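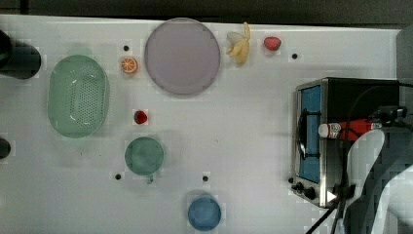

Toy dishes and play food on a white table, with the little countertop oven.

I went to the Esilach open day on Thursday mostly for the building (an old cannery, and I'm a sucker for old canneries!) and ended up staying until they closed. Parking was a pain, so go early. Efthymia Papadakis led our group through the loading hall and up to the roof, where you can see clear across the river, and she let us linger by the original boiler doors for ages.
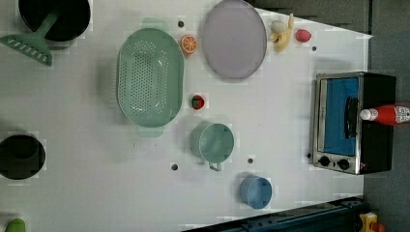

The green colander, with an orange half and a banana nearby.

Lunch was a noodle soup from the Prasertsri cart in the yard, and I went back for seconds. Gerrit Fourie gave a talk on the brickwork that ran way over, but I loved it. He said the chimney is 170 feet tall and they saved 466 of the old window panes. My knees felt every step of the tower, so wear decent shoes.

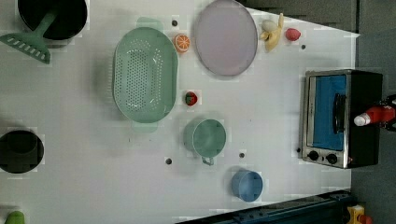 Getting there

Take the 35 bus to the bridge and walk back along the water. Tours start at 10 a.m., and the next one is in December.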